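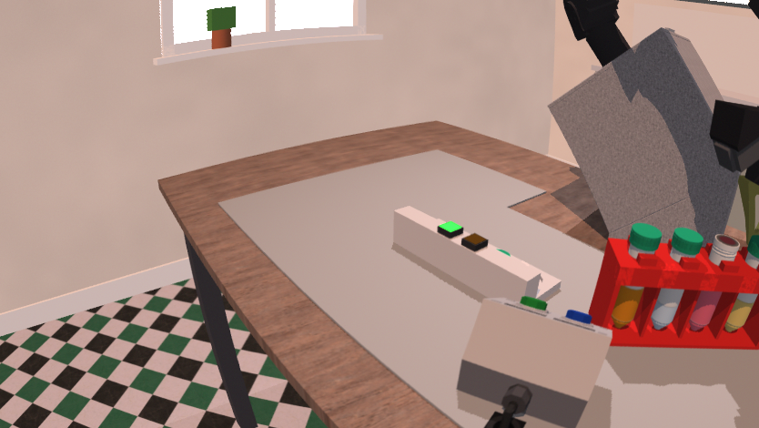
Reviews / Simulation and Data Tools

Dotura Bench, Lab Scene Pack
Reviewed by Vaughn Strickland, March 17, 2019

Dotura Bench is a simulator with a recorder bolted to it. You drive the arms, it logs joint states and every camera view, and the result goes to whatever policy you are training. I used the lab scene for the whole of February and kept 183 demonstrations.

The room is fixed: wooden table, gray mat, tiled floor, a window with a plant on the sill. The objects are plain solids with flat color, apart from a speckled gray slab and the wood grain. Rendering is adequate. I would not expect a vision model trained on this room alone to carry over to a real bench, and the scene pack has only 2 lighting presets to help with that.

Control is good. Latency over a local network was low enough that I stopped thinking about it, and the replay tool steps cleanly in both directions. The wrist view is the one I relied on for small parts. It is strongly curved, and the gripper housing takes up much of the lower half, but the fingertips stay near the middle where they are needed.
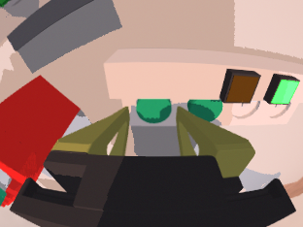
Oranuch Luangrath disagrees about the wrist view. She ran the same pack and found the curvature cost her more than it gave: "I undistorted everything before training and lost the corners anyway. Give me a narrower lens and a second camera." The lens model can be edited in the scene file – the manual covers this in one line – so both setups are possible.

Episode handling is weaker. A discarded take stays on disk until the session closes, and labels can be added only after the take ends. Of my first 40 episodes I threw out 33, mostly for hesitation on approach, and cleaning up took longer than recording them.
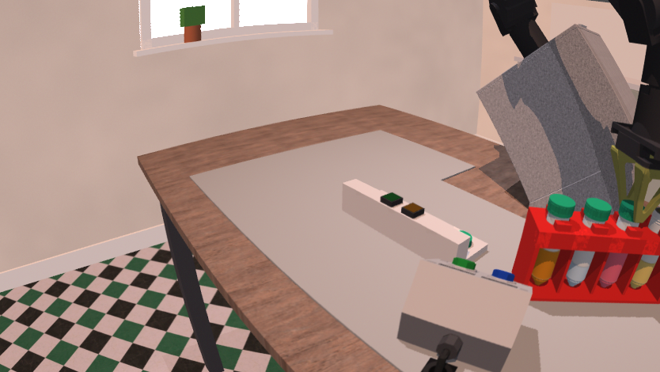 Lab scene, table view. Green caps on the tubes, gripper above the rack.

Cap state is exposed as its own field in the log, and I used it to split episodes into stages. Button state is stored the same way. Both are sampled at the camera rate, which is too coarse if you care about the moment of contact.

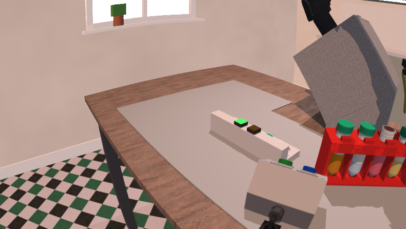

Same view, third tube uncapped, left indicator on the long block lit green.

Export is to a single archive per session. Kuo reads it directly; Tralex needs a conversion script, included but slow.

Recommended for small manipulation sets with one operator. For several operators, wait until takes can be labeled while recording.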